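Thiele Tells Kitchen Owners to Save Their Money on "Antibacterial" Surface Sprays

Independent test house questions what buyers get for the higher price, and asks makers to show their numbers

KAVPORT, August – Thiele, the independent household test house, today released the results of a seven-month look at surface cleaners sold to cafes, school kitchens and small caterers. The short version is that the expensive bottles did not earn their price. Of the 18 products tested, only two did a better job on everyday kitchen grime than plain dish soap and warm water, and neither of those two was among the ones that promised the most on the label.

The study was paid for out of Thiele's subscription income. No maker was asked for money, samples or advice. Every bottle was bought off the shelf at the normal price, under staff members' own names.

"We started with a simple question, which was whether a kitchen owner paying three times as much gets a cleaner counter," said Jana Brinkmann, who led the testing. "For most of these products we could not find any sign of it. Maybe the makers have data we haven't seen. If so, we would like to see it."

Thiele ran 335 wipe trials on metal worktops soiled with a fixed mix of cooking oil, egg and flour. Each trial was scored twice, by people who had not been told which cleaner was used. Where the two scores did not match, the trial was thrown out and done over.

Several labels promised "visible results in one pass." Thiele's scorers found that one pass left a film in most trials no matter what was in the bottle. Two passes with a rinsed cloth removed it in most trials, again no matter what was in the bottle.
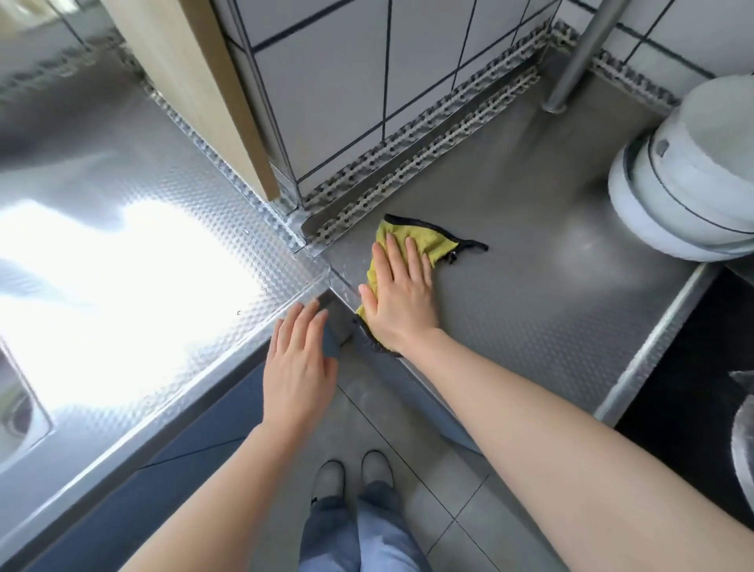 Claims about germs are harder to judge, and Thiele says that is part of the problem. Many labels give a kill rate in large type and a contact time in very small type. One spray asked for the surface to stay wet for 600 seconds before wiping. Thiele doubts that any working kitchen waits 10 minutes between jobs at lunchtime. Those kill rates also tend to come from tests on smooth plates, while plenty of real counters have a diamond-patterned sheet, or a backsplash strip with raised dots that runs around an inside corner. Thiele wants makers to say on the label what kind of surface their figure was measured on.

"A number with no conditions attached is decoration," said Kerstin Sperling, who edits Thiele's buying guides. "I don't say the number is false. I say I can't tell, and neither can the person paying for it."

The report is just as cool on subscription refill plans, which have been pushed hard at small food businesses over the last two years. Thiele priced one such plan for a cafe with a single prep room and came out $180 a year above the cost of buying the same volume in ordinary bottles. The plan's sales page called it a saving. When Thiele asked what the saving was measured against, the seller pointed to its own list price.

Not everyone agrees with the findings. Bernd Ruppert of Sornel, a supplier of cleaning products to caterers, read the report before release and called the soil mix too mild. "Burned-on fat is where you see the difference," he said. Thiele accepts that burned-on fat was left out, and plans a second round that will include it. It also notes that none of the labels tested limited their claims to burned-on fat.

Thiele does not advise anyone to drop a disinfectant that local food safety rules require. Its advice covers only the everyday cleaning step that comes first. For that step the report suggests dish soap, warm water and a cloth that gets changed often, then whatever disinfectant the rules call for, left on for the full time printed on the bottle.

The full report runs to 90 pages and includes every score, the receipts and the letters sent to makers. Five makers replied. Their answers are printed without cuts.

About Thiele
Thiele tests household and small-business goods from its own workshop in Kavport. It takes no advertising and does not license its name for use on packaging.

Press contact
Dörte Görtz, Thiele press desk, Kavport
Review copies of the report are available on request. Calls are answered from 9 a.m. to 3 p.m.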